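Product Teardown Studio, Handout 7
Ilir Petek

Okay, knock-down furniture! I love this unit, and I'll try not to go on too long (I will). We're looking at how a molded seat base takes its legs, so before you force anything, find the collar where each tube meets the base. Turn the piece over, get the legs pointing up, and look at the ribs and shallow recesses while you're there. 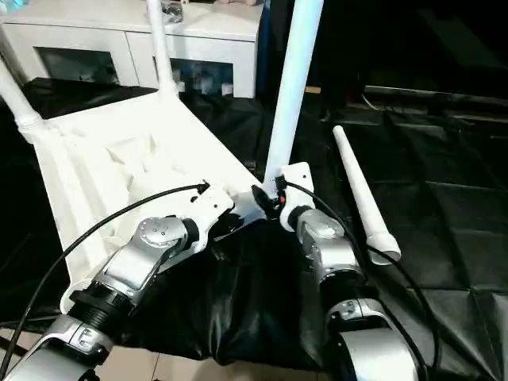 Ribs give you stiffness without a thick slab of plastic, and I want a sketch of the rib pattern in your notebook. Pencil is fine. If a leg won't line up, back it off and start again by hand – cross-threading ruins a collar fast, and I've ruined plenty.

Second half of class is surfaces. Think tumblers, bottles, anything round you pick up every day. Matte blue is a great one to study, with the color going deeper as the side curves away from you.
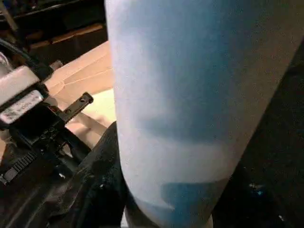
Shade yours with the flat of the pencil and leave the outline for last. Look for places where one finish stops and another starts, and draw that line as a curve, please!

Reading: the Brastau packet, section 5. Sketches go in my tray before the May review.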